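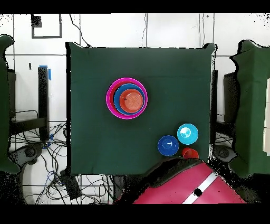

Soup swap is back, and we need lids

February again so the Starnville soup swap is on. Same hall, same back door (front one sticks, push the other one), doors at 5:30, first ladle at 6. If you came last year you know the drill. If you didn't, read on, it's short.

You bring one pot of soup. You go home with a bit of everyone else's. No tickets, no prizes. Kids eat free, everybody eats free, that's sort of the point.

Sign up on the sheet by the library desk or reply to this email. Put down what you're making. Last year we had 181 people through the door and a LOT of lentil. Lentil is great. Please could some of you not make lentil. We had one chowder and it was gone by 6:20, we're still hearing about it.

Things we'd love to see more of: anything with corn, a proper chicken noodle, borscht, something cold if you're brave. Chili counts as soup. We had that argument already and it's settled.

Pots. We have 40 spots on the long tables and that's the limit, the wiring won't take more slow cookers than it did last time and it didn't really take those. If yours plugs in, say so when you sign up. If it can sit on a burner in the kitchen, even better. Bring it hot. The kitchen can keep things warm but it can't warm up a cold five gallon pot in half an hour, we tried.

Label it. Name of the soup and what's in it, all of it, including the stock. Vegetable soup made with beef stock is beef soup. Nuts, dairy, shellfish, wheat, write it big. Cards and markers will be at the door and there's a separate table for the gluten free pots with it's own ladles. Don't move the ladles. Please.

Bowls and spoons. We're off paper this year. Bring your own bowl, and one for a neighbor if you have spares. Small is better than big, you'll want to try six or seven and nobody gets through that many full size ones. There will be a wash station by the side sink, two tubs, one soapy one rinse, towels on the rail. Put masking tape with your name on the bottom of anything you want back. Leftover bowls from last year are still in the crate under the coat hooks, come and claim them or they go in the rummage sale.

Lids! This is the big ask. Take home jars went well but we ran out of lids that fit. Wide mouth quart lids especially. If you have a drawer of them, bring the drawer. Plain plastic tubs from takeout are fine too as long as they close.

Parking. The lot on Demchenko Street is open to us from 4:30. Not the row by the clinic, they do tow. If you're carrying something heavy pull up at the side door, unload, then move the car. Somebody will hold the door.

Money. The jar by the bread table goes to the heating fund for the hall. We're at a little over half of the $4000 for the new boiler valve and pump, and last years swap brought in $1000 of that, so thank you. Cash or check.

Bread is sorted. Butter is not. If you can bring butter put that on the sheet under "other."

Still short on set up (3:30, tables and chairs) and clean up (8 till whenever). Clean up gets first pick of whatever's left in the pots.

Next issue: seed orders, the bus schedule change, and the lost and found list, wich is getting long. Send items by the 20th.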